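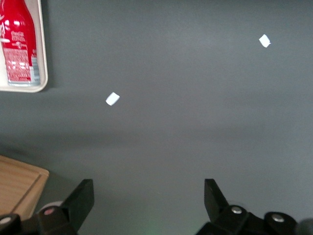 Part 3: The Night Ferry to Usel

Bukola Briggs missed the ferry by one minute. She could still see its lights, and she could hear the man with the accordion who always played near the stern.

"There is another at five," said Kadir from the ticket window. "You can sit inside."

She sat. In her bag was her father's letter, folded so many times that it was soft like cloth. He had written it 21 years ago and addressed it to a woman in Usel - a woman her mother had never mentioned.

"Do you know a Shuzhen Yu?" she asked.

Kadir stopped counting his coins. He looked at the dark water, then at her.

"She taught me to swim," he said. "Why do you have her name?"

Bukola put the letter on the counter between them and did not let go of it.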